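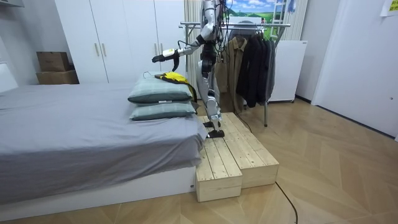

**Why did the second sourdough starter go sour so much faster than the first?** The jar from the Radley flour sat on the shelf over the radiator, and the Furley jar was on the windowsill, so the two were never at the same temperature to begin with.

April, late afternoon. I'm a little embarrassed it took me until the third feeding to look at where I'd put them, but there we are, and I'm writing it down so Ashley Fairclough can tease me properly when she reads this! Both jars are now side by side on the bench under the same towel, fed with the same water, and I've gone back to weighing everything on the good scale.

Radley jar: 328 g after feeding, smells like green apples.
Furley jar: milder, more like yogurt, slower to rise.

I do still think the Radley is the livelier flour (it's coarser, and the dough always felt that way under my hands), but I can't claim it from these two weeks. Starting over with 5 feedings each before I bake anything. We have 2000 g of the Furley left and 1000 g of the Radley, so Ashley, please go easy on the pancakes.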